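Pindville Neighborhood Association
Minutes of the April General Meeting

The meeting was called to order at 7:05 p.m. in the downstairs room of the Pindville Library. The chair thanked everyone for coming out in the rain and gave a special welcome to the three families who have just moved in on Paju Lane. There was coffee, and there was a rhubarb cake that did not make it past the second item on the agenda.

1. Minutes of the last meeting

The March minutes were read and approved with one correction. The plant swap will be held in the lot behind the library and will not be in front of it, where the bus needs to turn. The secretary apologized for the mix-up and has already fixed the copy on the notice board.

2. Paju Creek footpath

Most of the evening went to the footpath, as it usually does at this time of year. Members who walk it daily reported that the low stretch below the old Zarotine mill is under water again after every good rain, and that people have started cutting across the bank to get around it. One member who has lived by the creek since childhood told us how her father and his friends used to lay brush and gravel there each spring - a lovely story, and a useful one too, as it gave us a fair idea of where the old drain must run.

We talked over two ways of going about it. The first is to raise the path with crushed stone for the whole wet stretch, which measures 256 feet. The second is to find and clear the drain, and then see how things look by fall before spending on stone. Several people liked the second plan for being easier on the purse, and several others worried about one more muddy summer for strollers and wheelchairs. After a good long talk, in which everybody was heard and some were heard twice, it was agreed to clear the drain first and to put down boards over the worst spot in the meantime.

Motion to spend up to $277 on boards, stakes and tool rental. Seconded and carried, with one member abstaining as he sells lumber.

3. Benches

The bench by the footbridge has lost a slat, and the one facing the mill pond leans toward the water in a way that makes people sit down carefully. A member offered to replace the slat from wood he already has. The leaning bench will need its feet dug out and reset, and that will be done on the same morning as the drain work so we only have to haul the shovels once.

There was a kind suggestion that we add a third bench at the top of the hill, where a good many of us stop to catch our breath and pretend to be admiring the view. The chair will ask the town whether the strip of grass there is theirs or belongs to Pandel Orchards.

4. The library room

The librarian joined us for this item and was warmly thanked for the use of the room all winter. Our evening stays the same through June. We are asked to please wipe down the tabletops before leaving, to stack the chairs by the closet, and to turn the heat back down to where we found it. She also let us know that the walls will be painted over the summer, so the July meeting will need another home. Two members offered their porches, and the offers were gratefully noted.

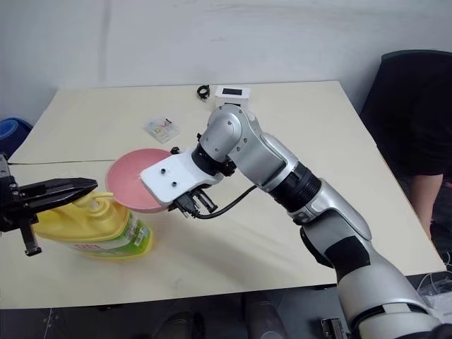

5. Plant swap

The swap will run from 9 a.m. until noon. We have 20 households signed up to bring something, and more are welcome right up to the morning itself. Please label your pots! Last year a good many of us went home with what we took for peppers and spent July tending something else entirely.

Pandel Orchards has offered 6 young apple trees to be given away by drawing. Anyone may enter, one slip to a household, and the winners should have a sunny spot and some way of getting a tree home. Lemonade will be served, and the folding canopy will be put up if the sky looks doubtful.

6. Other business

A gray glove and a child's green umbrella were left behind in March and are still at the front desk. A member asked for drivers to take older neighbors to the pharmacy on weekday mornings, and a sign-up sheet went around and came back nearly full, which pleased everyone very much.

The meeting was adjourned at 8:50 p.m. The next meeting will be in May, same room, same hour. Cake bakers, please speak to the secretary.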